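# Caps On, Labels On: New Bottle Rules at the Pandport Depot 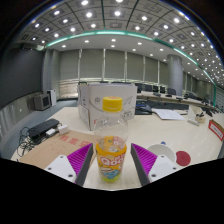

*A Qoo bottle with its cap and label on.*

The Pandport recycling depot changed its rules on plastic bottles in March, and the calls to the office have not slowed down much. Most of them ask the same few things. This item covers the new rules, the changed hours, the deposit machines at Kouris Road and what to do with the old blue bags.

**Caps stay on**

For years the depot asked people to take the caps off and put them in a separate tub. That rule is gone. Empty the bottle, squeeze some of the air out if you can, and screw the cap back on before it goes in the bin.

The old rule came from the baler. Bottles with caps on held air, the bales sprang open, and the crew had to stop and tie them again. The depot bought a new baler over the winter and it punches holes in the bottles before pressing them, so trapped air is no longer a problem. Loose caps are. They are small enough to drop through the sorting screen and end up with the broken glass and grit, and that pile goes to landfill.

If you have a jar or bag of caps saved up, bring it to the desk. They will be taken until the end of summer. After that, loose caps go in the trash.

**Labels stay on too**

You do not need to peel, soak or scrape anything. The plant in Delen that takes our bales washes the flakes in hot water, and paper and film labels come off there. This goes for the full plastic sleeves as well as the ordinary wraparound kind.

A few people have asked about colored caps on clear bottles. The color makes no difference. Caps and bottles are made from different plastics, and once they are ground up one floats and the other sinks.

**Rinsing**

A quick rinse is enough. Half a cup of water, shake, pour it out. Juice and milk drinks are the ones to be careful with, as the sugar draws wasps to the bays from now until fall. Last August the crew had to close bay 2 for most of an afternoon while a nest was taken out from behind the hopper.

Bottles that held motor oil, weed killer or paint thinner still don't go in the bottle bin, rinsed or not. Take those to the hazardous counter at the back, where there is no charge for households.

**What goes in the bottle bin**

- Water, soda and juice bottles of any size
- Milk jugs
- Shampoo and dish soap bottles (take the pump off and put it in the trash)
- Cooking oil bottles, drained

**What stays out**

- Yogurt tubs and deli trays, which have their own bin
- Plastic bags and bubble wrap
- Plant pots
- Toys
- Anything that held chemicals

Plant pots are the most common mistake at this time of year. The garden center in Prernville takes them back if they are knocked clean of dirt. They do not have to have come from there.

**Cardboard**

The cardboard rules have not changed, but since the question comes up: flatten boxes before you arrive. Tape can stay on. Foam inserts have to come out. Wax-coated produce boxes are not accepted, and pizza boxes are fine if the greasy part is torn off. There is a table next to the cardboard bay with a box knife on a cord for anyone who needs it. Please leave the knife closed.

**Deposit machines at Kouris Road**

The two deposit machines outside the Kouris Road grocery store are back in service. They were down for 20 days in the spring waiting on a part - the belt motor, for those who asked - and the store has thanked customers for putting up with it.

Bottles for the machines need to be whole. A crushed bottle can't be read, and neither can one with the label torn off, as the barcode is on the label. If a machine rejects a bottle, turn it so the barcode faces up and try once more. If it is rejected again, the bottle probably isn't part of the deposit program. Juice bottles are the usual puzzle here. Some brands are in and some are not, and imported drinks are mostly out. Those can still go in the bottle bin at the depot, but no money comes back on them.

Each machine holds up to 700 bottles before it has to be emptied. On a busy weekend that can happen before lunch. When the red light is on, the machine is full, and the store staff will empty it when they are able. Please don't leave bags of bottles on the ground next to it. They blow across the parking lot, and the store has to send someone out after them.

The receipt can be used at any register or cashed at the service desk. It is good for 6 months from the day it is printed. The ink fades if it is left on a dashboard, and the store can't pay out on a blank slip.

**Schools and clubs**

Groups collecting bottles to raise money can skip the machines and bring full sacks straight to the depot. The sacks are counted on site and the payment is mailed by check. Call ahead so that there is room in the shed, and tie a tag with the group's name to every sack. In the spring there were three sacks with no tag on them. They are still in the shed, so if your group was paid less than it expected, this may be the reason.

Clear sacks only, please. The crew has to be able to see what is in them.

**Blue bags**

The blue curbside bags have been replaced by the gray bin with the yellow lid. Any blue bags you have left will still be picked up through the end of August. After that they will be left at the curb with a sticker on them. Unopened rolls can be traded at the depot desk for a kitchen caddy while there are caddies left.

If you live in an apartment building and have not been given a bin, talk to your building manager first. The bins were sent out by building, and in several places they were delivered to a basement or a back lot and haven't been set out.

**Summer hours**

The depot now opens at 7:30 in the morning and closes at 4 in the afternoon on weekdays. Weekend hours stay as they were, 9 to 3. The gate closes fifteen minutes before the depot does, and vehicles that are inside by then will be served. The depot will be closed for the Fourth of July and open as usual the day after.

The scale is being checked in the second week of July. Loads that need to be weighed, such as roofing and concrete, can't be taken on those two mornings. Household drop-off is not affected.

**Traffic at the gate**

The line has been backing up onto the road on weekend mornings. Early afternoon is quieter. If you only have bottles and cardboard, use the left lane, which skips the scale and goes straight through to the bays. A new sign is on order. The one there now has faded so badly that many drivers take the right lane and wait for no reason.

Please turn off your engine while you unload, and keep children in the car or close beside you. The loader backs up through the middle of the yard and the driver can't see low on the left side.

**Questions**

Rui Cardoso is at the depot desk on weekday mornings and can answer most questions about what goes where. If you aren't sure about an item, bring it with you and ask before you put it in a bin. Printed copies of the sorting chart are at the desk and at the Prernville library. The chart dated March is the current one. Older copies still show the cap tub and should be thrown out - in the paper bin.

*Posted 27 June 2025*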